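Library > Service Robots > Part 2: Choosing a Product > Chapter 4

Chapter 4. Reading an Offer for a Two-Arm Robot

24 shares | 4 comments

A company that wants to buy a robot will first receive an offer. In this chapter we study one such offer, the Druta kit from the supplier Mevberg. The kit contains two arms, a gripper for each arm, and a simulated room in which the buyer can try the tasks before any hardware is delivered. We chose it because the offer is short and the student can check most of its claims.

The main claim concerns carrying. According to Mevberg, one arm can lift a box with small items on top of it, while the other arm stays free for the next job.

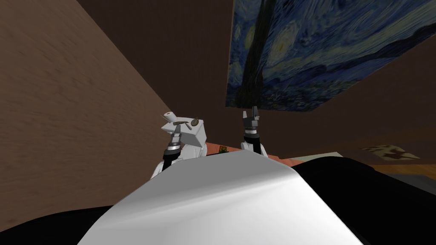
To judge such a claim, the buyer must ask what was measured. The offer speaks of 100 trials and reports 80 as successful. It does not say how far the box was moved, or whether a trial was still a success when one small item fell. These two questions should be sent to the supplier in writing, before the price is discussed.

The second claim concerns the grippers. Each has two fingers, and the offer says that they can work close to walls and to objects which hang there, such as paintings. For a hotel or a museum this point can be more important than the lifting force.
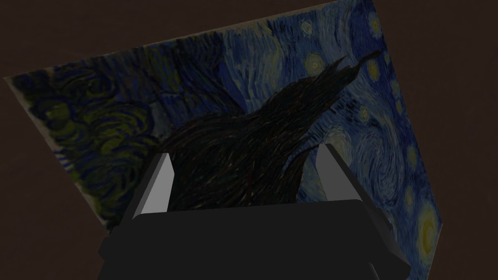
Covent, which reviewed the same kit for its members, takes a more severe position. Its report states that a simulated room "is a good place to reject a robot, but a poor place to accept one," and it advises the buyer to request a trial with real objects as part of the contract.

We will return to this advice in Section 4.3. First it is necessary to explain the terms used in the offer: payload, reach, free arm and trial.

Related chapters
Chapter 3. The Munro Service Contract
Chapter 5. Costs After Delivery
Chapter 6. Training the Staff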